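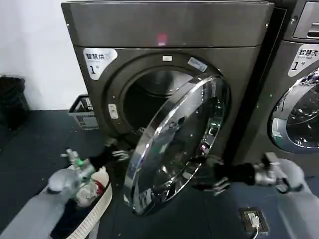 Torkeck Laundry Skill Pack, long-term review

Rating: 3 out of 5

We run the Torkeck laundry pack on a two-armed robot in the staff laundry room at Pumiscombe, a residential training center. The pack is software plus a set of replacement finger pads. It covers opening a front-loader, moving clothes between the drum and a basket, closing the door and going back to a rest position. I have now used it long enough to have 3,124 logged cycles. A cycle here means one door opened, one load moved and one door closed.

Most of it works. The thing that doesn't is the door, and anyone thinking of buying this should read that part first.

Setup

Installing the software took one morning. You teach it each machine by guiding the arm to the door edge, the hinge side and the rim of the drum opening. It builds the door swing from those points. The manual is short but correct, except for the page on basket height, where two of the measurements are swapped. Support sent a corrected page when I asked.

The finger pads push on and hold with one screw each. Check the screws weekly. Ours came loose twice in the first month.

Moving clothes

This is the strong part. It takes a bundle out of a basket and puts it in the drum without dropping much. Socks are the exception, and a single sock on the floor will be left there. Shirts and towels are fine. Fitted sheets take several grabs and sometimes trail over the rim, and the software does check for that before it closes the door.

It is slow. I can load a dryer in a fraction of the time. We run it in the evening when the room is quiet, so speed matters less to us than it might to you.

The door fault

On a Tuesday in March, after 2,286 cycles with no serious problem, the right arm pushed a dryer door past the end of its travel. The door was already fully open. The software thought it was partly closed and kept pushing outward until the arm's own force limit stopped it. The hinge bent. The door still shut, but it sat low on one side and the latch had to be lifted into place by hand. Replacing the hinge put the machine out of use while we waited for the part.

I went back through the logs. There were 47 earlier cycles where the same thing had started to happen and the arm had given up before doing damage. Each was logged as "door position corrected" with a green check mark. I had seen that message plenty of times and took it to mean everything was fine. It should be a warning, and in my opinion it should stop the run after the second time.

The cause, according to Torkeck support, is how the software finds the door. It looks for the outer ring. On doors with a polished chrome ring and dark glass, reflections can be read as an edge, and the estimated angle comes out wrong. Change the lighting or leave something bright on the floor nearby and the error gets bigger. Matte doors don't have this trouble. We tried it on an older white machine with a plain plastic ring and had no corrections logged at all.

There is also a safety side to this. The arm was pushing hard into open floor space where a person could have been standing. The room was empty at the time. The default push limit is set higher than it needs to be for a dryer door, and you can't change it from the tablet. You have to edit the settings file on the controller.

What we changed

We lowered the push limit in the settings file. We put a strip of matte gray tape on part of the ring of each door, which was support's suggestion. We also keep people out of the door swing during a run, and we moved the stop button to the doorway so it can be reached without walking past the arms.

The later update, which Torkeck calls a door handling fix, adds a second check that uses wrist force as well as the camera. Since installing it and taping the doors I have had no more bent hinges and very few corrections. I can't say how much is the update and how much is the tape - we did both in the same week.

Other options

Before this we had the Flellness loader on trial. It has better door handling and a sensible default limit, but it only works with its own baskets and was poor at pulling wet towels out of a washer. Msimang sells a similar pack that I haven't used.

Support

Replies came within a day. They did not argue about the logs and they paid for the hinge. They have not yet changed the green check mark.

Would I buy it again

For matte doors, yes. For chrome doors, only with the update installed, the limit lowered and tape on the ring before the first run. Look through your logs for "door position corrected" and treat every one as a fault.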